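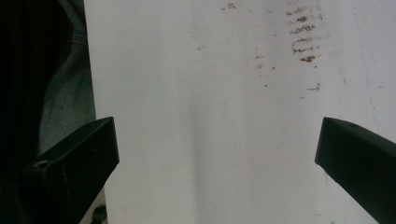
Unit 6. Automation on the Finishing Floor

Case: the Kirnwood plant at Erkuvcombe, which cleans and sorts white display panels returned from hire. Before the change, all wiping and inspection was manual. The new cell handles 800 panels per shift. The manual line handled 453.

6.1 Division of tasks
The cell picks, turns and stacks. Deciding whether a mark is residue or damage stays with a person. Brown smudges with ragged edges are hard to class by camera - a faint streak and a scratch can give the same reading. In the January trial, 1634 panels were flagged and 89 of those were sent back by the operator as wrongly flagged.

6.2 Effects on the job
Lifting decreased. Time spent looking at surfaces increased, and operators reported eye strain late in the shift. Pace is now set by the cell, so short breaks must be scheduled. Two grades (wiper, checker) were merged into one, with a pay review still open.

6.3 Skills
Operators learn to clear a jam, reset the grip width and log a fault. Repair is done by Galbraith under contract. Staff asked for basic repair training - see the Sotamlow reading, section 2.

For next session: draw the task chart for one job you know, before and after automation. Mark each point where a person must make a judgment.

Comments (3)

Is the Sotamlow reading in the library or only online?

We merged grades the same way at my work. The pay review took longer than the install.

6.1 should say whether the 89 were checked by a second operator.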